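How do I keep a sourdough starter going if I only bake once or twice a month?

Posted by Gumik
August 6, 2022

I was given a jar of starter in March and I love it, but I feed it every day and throw most of it away, and I'm going through flour like crazy. My kitchen is warm in summer too. Can I slow it down without killing it? I've also got a second jar that smells like nail polish remover and I'm scared of it.

Kernik
You can put it in the fridge. Mine has been in there for ages. Feed it when you remember.

Lucienne Ferrand
Oh, please don't give up on the stinky one! That sharp smell only means it's hungry. Pour off any gray liquid, keep a spoonful from the middle, and give it 100 grams of flour and the same of water. Do that twice a day for two or three days and it should come right back to smelling like yogurt and apples (the best smell in the world, if you ask me). The one thing I wouldn't try to save is a jar with pink or orange streaks or fuzzy mold. Throw that out.

For the healthy jar, keep much less of it! I keep 70 grams in total, feed it, leave it out for an hour, then into the fridge with the lid resting loosely on top. It goes two weeks easily, sometimes three. The day before you bake, take it out and feed it twice. And save your discard for crackers, with rosemary and lots of salt. So good!

Rinse your tools in cool water as soon as you're finished, before the dough turns to cement, and let the spare jar dry all the way through before you switch over. A plain plastic dish rack does the job.

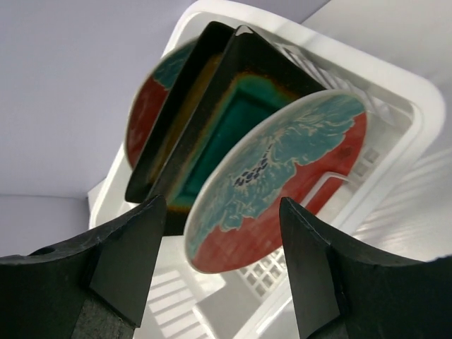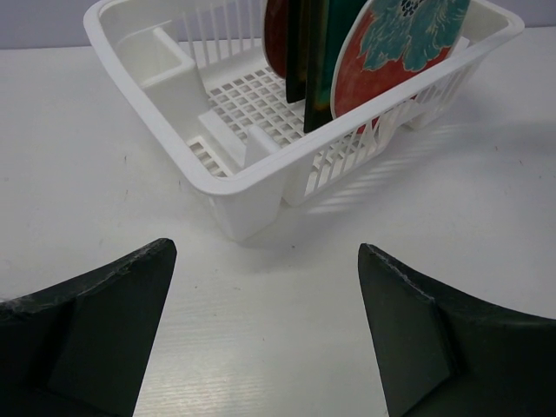
Oh, and dry some as insurance! Spread a thin layer of active starter on parchment, leave it until it snaps, crumble it and keep it in an envelope. I revived mine after a year and it was bubbling by day four.

Tessier
Seconding the crackers. I use rye for feeding in hot weather, a bit stiffer, and it doesn't race so much. Does whole wheat work the same way? Never tried it.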